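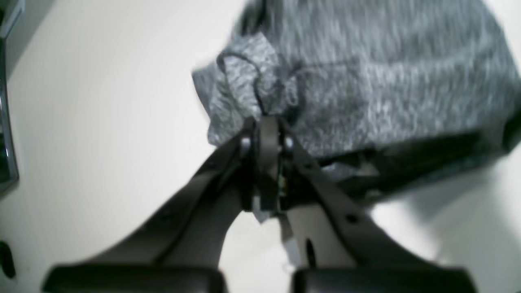 Frequently Asked Questions about the Trekville Soup Supper

Hi, I'm Katherine Villca, and I run the kitchen side of the Soup Supper at Berberg Hall. I get the same questions every year (usually by text, usually while I'm driving), so I've put my answers on one page. Last updated Nov 19, 2024.

When is the next one?

The next supper is in April. I'll post the exact date on the hall door and at the top of the club page once the hall has confirmed our booking. Doors open at 5:30 pm and the first bowls go out at 6. If you show up at 7:30 you'll still eat, but the good bread will be gone!

How does the tasting work?

You get a tray, a spoon and a stack of little paper cups. Walk the tables, take a ladle of whatever looks good, and go back as often as you like. When you've had enough, drop your token in the jar in front of your favorite pot. One token per person, kids included. My nephew once tried to vote with a button and it very nearly got counted.

Can I enter a soup?

Yes, please do! You don't have to be a member. Fill in the entry form at the hall desk or email me, and tell me the name of your soup and whether it has meat, dairy, nuts, gluten or shellfish in it. I need that a week ahead so I can print the cards. If you change the recipe after that, just tell me when you arrive and I'll write you a new card by hand.

How much should I make?

One big stockpot, or two slow cookers if that's what you own. You're filling tasting cups, so it goes a lot further than you'd think. Last year we handed out 2,054 cups over the evening, and only one pot ran dry before the vote closed (Uriel's corn chowder, and he hasn't stopped talking about it).

Can I plug in my slow cooker?

Yes, but ask me where first. The outlets along the stage wall are all on one breaker and we have blown it more than once. Bring your own extension cord and put some tape on it with your name. I have a drawer full of cords that never went home.

Does it have to be homemade?

I'd love it to be. Stock from a carton is fine, canned beans are fine, canned tomatoes are what I use myself. Opening 12 cans of somebody else's soup is a no.

What do the winners get?

The Moser Ladle, which is a real ladle, mounted on a board, and which you have to give back the next year. There's also a runner-up prize, a basket from Wumov Bakery. Between you and me, the basket is the one to aim for.

How much are tickets?

Ten dollars for adults, four for kids under 12, free if you've entered a soup. Pay at the door with cash or card. We raised just over $1,000 last time after paying for the hall, and it went toward the new oven in the hall kitchen. You can see the oven if you're nice to me and stay out of the way.

I'm vegetarian. Will there be enough for me?

There has been every year so far. Those pots go on the table nearest the coat rack with green cards, and they have their own ladles. Please, please don't swap ladles between tables.

Can I bring a salad or a dessert instead?

Desserts, yes, any time. They go on the piano side and aren't judged. Salads tend to sit there looking sad, so I'd skip it unless it's something you really want to eat yourself.

Is there parking?

There's a small lot behind the hall, and street parking after 5. Leave the spots by the side door for people unloading hot pots.

Who do I talk to about helping out?

Uriel Ventura does the setup and cleanup list. He mostly needs people at 3 pm for tables and again after 8:30 for dishes. If you can only do one, do dishes!

I left my pot / lid / scarf behind. Where is it?

Try the shelf in the hall kitchen, left of the sink. I keep things there until the following supper, and after that lids with no pot go to the thrift store.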